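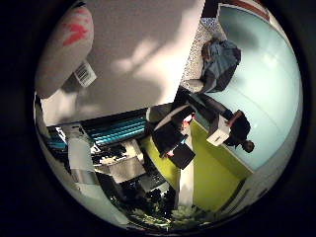
4.2 Objections and the pace of rezoning

The Skundau files gave us a real surprise, and a delightful one! We had expected that a rezoning bid with many written objections would take longer to decide, but the link was weak. What mattered far more was whether neighbours had met the applicant before the first hearing. The Plimska quarry bid drew 175 letters and was settled in 2 sittings, while the much smaller Amach stables bid — with hardly any letters at all — went to appeal. Figure 3 plots days to decision against letters received, for every parcel over 1,000 square metres. Skjelbred's earlier work on rural councils hinted at this pattern, and it's exciting to see it hold in a town centre too. We coded the Söderlund appeal separately, as its hearing was moved to a Monday evening.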